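Fadby Brullodel transforming figure, review

The Brullodel is the second release in Fadby's line of transforming figures, and the first to turn into something other than a car. Vehicle mode is a six-wheeled cargo hauler. Robot mode stands 178 mm tall at the head, or slightly more if the shoulder stacks are left upright. The review copy is the standard colourway, grey and dark green, bought at full retail price.

Packaging is a plain carton with an inner tray. Contents: the figure, two hand weapons, a spare pair of fists, a display stand and a folded instruction sheet. The sheet has 6 stages printed on one side and the character's file on the other. Stage 4 shows the waist turning before the rear axle is released. Do it in the other order. Following the sheet puts the axle housing against the hip plate, and on my copy this left a small stress mark after the first attempt.

Transformation takes me four minutes from hauler to robot and closer to six going back. Most of the extra time goes on the forearms, which have to be folded flat under the cab before the roof panel will close. The tabs that hold the roof are shallow. They do hold, but the panel needs pressing from both sides at once. 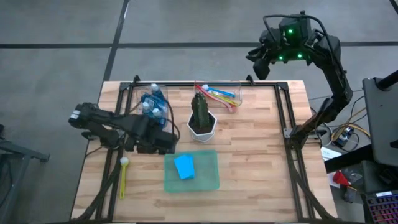

Joints are mixed. The shoulders and hips use ratchets with coarse steps, good for holding a pose and poor for fine adjustment. Elbows and knees are friction pins. Both knees were tight out of the carton and have stayed tight after a month of handling. The left elbow was loose from the start and will not hold the larger weapon level. A thin coat of clear floor polish on the pin, left overnight, cured this. The ankles tilt inwards far enough for a wide stance, but there is no forward tilt, so deep lunges end up on the toe edge.

Plastic quality is better than on Brilar's figures at the same size. Panels are thicker, the sprue marks are mostly on inside faces, and the clear parts are not used for any load-bearing hinge. Paint is limited to the face, chest and wheel hubs. The chest badge was slightly off centre. The number 2081 on the cab doors is printed cleanly on both sides.

The character file is credited to Orathai Inthanon, who also writes the tie-in comic. It gives the hauler a dull job on a mining moon and a grudge against its dispatcher, and it is the best writing I have seen on the back of an instruction sheet. The comic itself is sold separately and runs to 80 pages.

The stand is the weak part of the set. Its peg is too short for the port in the lower back, and the figure leans to the right after a few hours – worse with a weapon in hand. A third-party stand with a longer peg fits without changes.

Score: 7 out of 10. A revised stand and a corrected sheet would add a point.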